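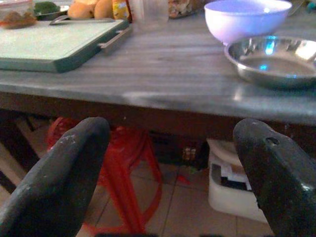 Rurkeck Pull-Through Knife Sharpener, Two Stage

Item in stock. Ships Monday if you order by 4 in the afternoon, Tuesday if you dither.

Most kitchen knives in this country are sharpened once, at the factory, and then spend the next decade pushing tomatoes around. If yours can be run along a thumb without incident, you are our customer.

The Rurkeck is a small, heavy block with two slots in it. The first slot holds a pair of carbide cutters set in a V, and it takes off metal with some enthusiasm. The second holds two ceramic rods and cleans up after the first. You pull the knife through, heel to tip, with about the pressure you would use to butter toast. That is the whole technique. There is a leaflet in the box which says the same thing in nine languages.

What it will do

It will put a working edge on ordinary stainless kitchen knives: chef's, utility, paring, boning. Three or four pulls in the coarse slot and six in the fine slot will bring back a dull knife. For a knife you look after, skip the coarse slot and give it a few pulls through the fine one every couple of weeks.

What it won't do

It won't sharpen bread knives, scissors, or anything ground on one side only. It won't fix a broken tip. Please keep it away from hard Japanese steel, which chips, and from ceramic blades, which chip expensively. If you own a knife that came in a wooden box with a certificate, buy a whetstone and a book about whetstones. We sell the whetstone.

A word about boards

Half the sharpeners that come back to us as faulty belong to people who cut on glass. Glass boards are easy to wipe and will flatten an edge by the weekend. Granite counters are just as bad. Plastic and wood are both fine – wood is kinder to the blade, plastic doesn't mind the dishwasher. Bamboo is harder than it looks.

Specifications

Length: 8 inches
Weight: 38 ounces, so it stays where you put it
Coarse stage: tungsten carbide, reversible
Fine stage: ceramic rod, replaceable
Fixed angle: 40 degrees total, 20 a side
Expected life of coarse cutters: 2000 pulls per side
Color: black, or the other black

Cleaning

Tip it over the trash and tap. Wipe with a dry cloth. Don't rinse it. Wash and dry the knife after sharpening, unless you like iron filings in your salad.

Customer remarks

"Did all the knives in the drawer in one evening, then cut myself on the one I'd been using as a letter opener. Five stars." – Colton Kennedy

"Works well. Noise in the first slot is horrible and my dog leaves the room." – Nasrin Zamani

"Good edge, but I wish the angle was adjustable. Four stars." – Duarte Loureiro

Reply from the shop: It is adjustable on the Rurkeck Pro, Duarte, which costs three times as much and which you also returned.

Spares and extras

Coarse cutter set
Ceramic rods, pair
Non-slip base pad
Zarei honing steel, 10 inch

The base pads are out of stock until August. A damp dish towel folded under the block does the job in the meantime and is free, so please don't tell the supplier.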